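February
Darnell Alcantara

OPEN PLAN, REVISITED: SPEAKER NOTES

25 minutes, then questions. Don't read the slides out. Water before you start, not during.

Opening

Start with the brochure sentence: "Spaces that flow." Read it twice, slowly. Ask who has lived or worked in one of these for more than a year. Wait for the hands. Then ask who would pick it again.

Say up front that I'm not against big rooms. I'm against being told that a big room will fix my family or my team. Those are claims, and I'd like to see what they rest on.

Next two slides together. Ochre plaster, gray concrete, a way through to the next room.

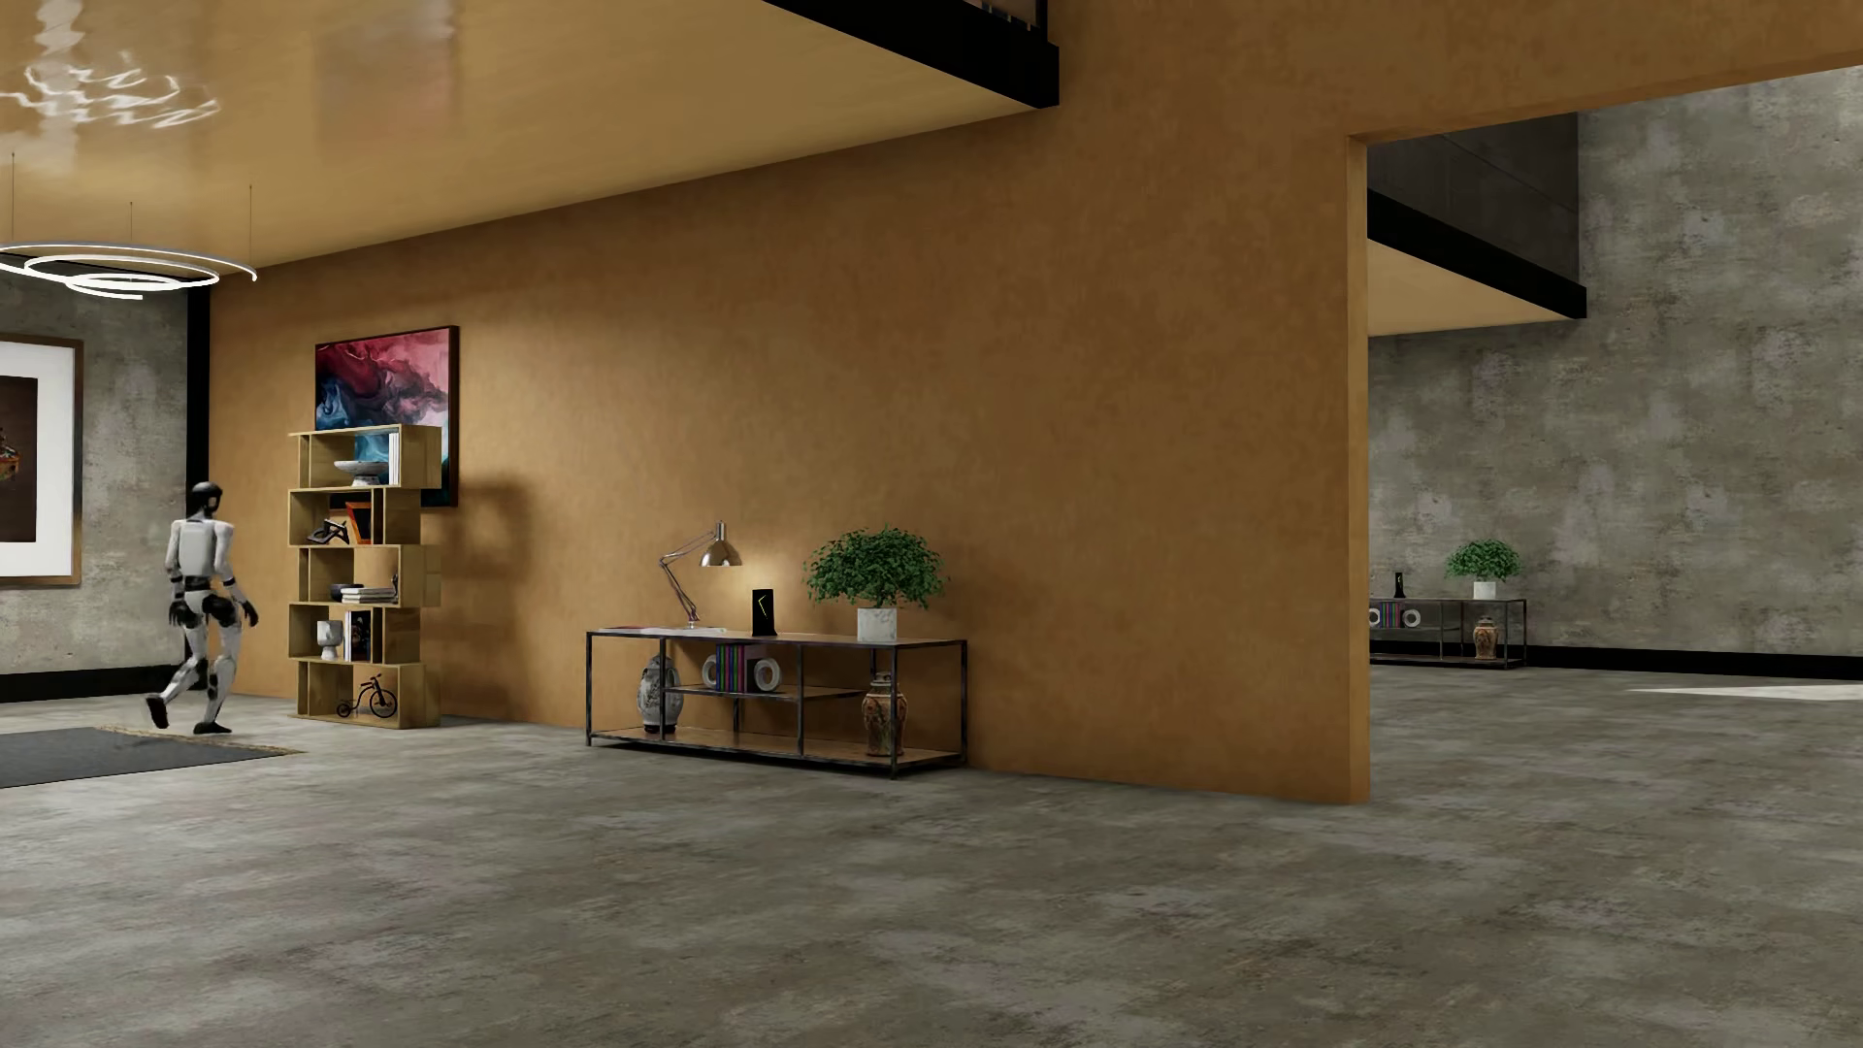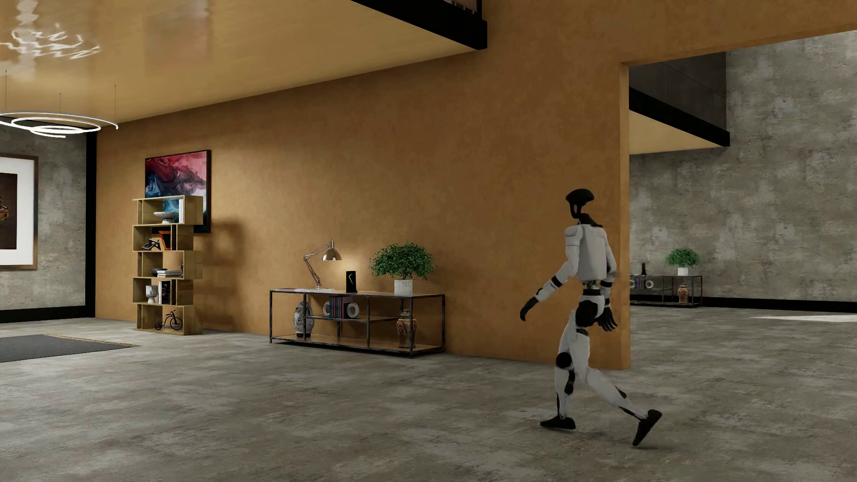
What we were promised

Three promises come up in nearly every sales pitch I collected: more light, more talk, more flexible use. Go through them one at a time and don't rush the second.

Light. Mostly fair. Take out a wall and daylight goes farther in. But deep floors stay dark in the middle whatever you do, and people end up with the lamps on at noon. Mention the Keogh apartments, where the kitchen sits so far back that the tenants call it the cave.

Talk. This is the weak one. The Brundora office moved 60 people into one room so they would "bump into ideas." I visited. What I saw was headphones. The manager told me the place had a buzz. I heard a printer.

Flexible use. Ask what has been moved since move-in day. At Brundora it was a ficus.

(Pause. If they laugh, fine. If they don't, keep going.)

Where the numbers come from

Be careful here, there may be Ostanik people in the room. Their survey says most residents are "satisfied or very satisfied" with open living. It had 222 replies. It was handed out within weeks of people getting their keys. Who complains about a home they just signed for? I asked for a follow-up after the second winter and was told one was planned - that was 2 years ago.

I don't think anyone lied. I think they asked a question they already liked the answer to.

Noise and hard floors

Stay on this longer than feels natural. Concrete and plaster look calm and sound terrible. Clap once, right there on the stage, and let them hear how this hall handles it. Then tell the story of my sister's dishwasher and the phone call.

Rugs help a bit. Curtains help more. Ceiling panels help most and are the first thing cut from the budget. Diltura quoted me for panels in a living room of ordinary size and the price was roughly that of a decent sofa. Skip this part if running late.

What I'd ask for

A door. One room per home that closes properly, with a real frame and a latch. Put it in the first drawing - adding it later means moving pipes and lights, and then it doesn't happen.

Also sit in the place at 6 p.m. with someone cooking and someone on the phone before you sign anything. Agents hate this. Ask anyway.

Likely questions

"Isn't this just taste?" Partly, yes. Taste doesn't explain the headphones.

"What about small homes?" I don't have a good answer. A sliding door is better than nothing and worse than a wall.

Handouts are on the table by the exit.

Contact: Darnell Alcantara, via the speakers' desk | Copyright the author, all rights reserved | Back to top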